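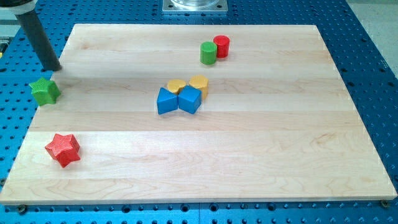
Teleoperated demos: robot learns my bad habits and not much else

Posted in Arms, Grippers and Other Regrets by Flekden

I'm trying to teach an arm to sort toy blocks by shape, driving it from a second, smaller arm that I hold in my hand. It copies my movements with a bit of lag, I nudge a block to where it ought to go, and the whole thing gets recorded. Cylinders, cubes and stars, in a few colours, on a wooden board laid over the table. A four-year-old would be done before lunch.

I've recorded 1028 demonstrations since August. The policy I trained on them is very good at one thing, and that's hesitating. It comes down near a block, stops, wobbles a few millimetres left, wobbles back, and then commits with great confidence to the wrong side of it. I recognised this at once as my own driving. I do exactly that while I work out where the depth is.

The other trouble is blocks that are touching. With a cylinder on its own it does reasonably well. When I push cubes up against the cylinders in the middle of the board, it ploughs into the lot and shoves everything towards the far edge. Stars near the left edge it mostly ignores, or tips off.

Would it be better to get to 3000 demos and hope, or throw out what I have and start over with some sort of plan? I've got evenings free and a chair that's slowly ruining my back.

Lollo

Don't throw them out yet. Sit down and watch some first, at double speed, with something to drink. I did this with a set of mine and found that in a good third of them I was plainly thinking about something else.

Hesitation is the easiest thing to fix. Your policy can't see that you paused to work out the depth. All it has is a picture of a gripper near a block and an action that says "stay put", so it stays put, and the next picture looks the same, so it stays put again. Trim the stretches where the leader arm hardly moves. Don't cut every one, or it'll forget how to settle before closing or pushing, but anything longer than a second or so can go. I keep the ends of the pauses and drop the middles.

Then practise. I know how that sounds. Do twenty runs with the recording off before each session, until your hands stop asking questions. My demos from after a warm-up train a better policy than twice as many from cold, and I resent it every time.

For depth, put your head where the camera is. If you look at the board from your chair and the policy looks from somewhere else, you're making decisions from things it never gets to see. I drive off the monitor only. It's horrible for the first week.

Huanca

get more data. 1000 isnt a lot. mine started working at some point and I never found out why

Jurham

I'd disagree with the post above, though I admire the calm. More of the same gets you a policy that hesitates with better statistics behind it.

Look at your starting layouts. I'd bet the touching ones are a small share of the 1028, and that when you did set them up you went about them a different way each time. One run you come in from the right, the next you prise a cube away from the front, the next you lose patience and sweep. The policy averages these, and the average of left and right is straight through the middle. Ploughing is what I'd expect.

Pick one way of breaking up a cluster and stick to it, even when another would be quicker. Mine is: outermost block first, pushed away from its neighbours, always from the side nearest the arm's base. It looks daft on some layouts. Do it anyway.

The stars near the edge are a separate matter. A star has points and notches, so where you touch it decides whether it slides or spins, and near the edge a spin is how you lose it. Demonstrate pushing inwards from the outside, slowly, with the star at different angles. If the arm can't comfortably get outside it over there, move the board over and stop asking it to.

Last thing, and it's the one that helped me most. Let the policy run, and take over with the leader arm the moment it starts to go wrong. Record the rescue. Those are the states it gets itself into and you never would, so none of your tidy demos cover them. I do 2 sessions of that for every session of plain demos now. Match the leader's pose to the follower's before you take control, unless you'd like to see how fast the follower can cross a table.

Flekden

Watched forty of them this evening. In one I appear to have put the leader down and gone to answer the door. It's in the training set, labelled as a success.

Trimming first, then rescues. Will report back on the stars.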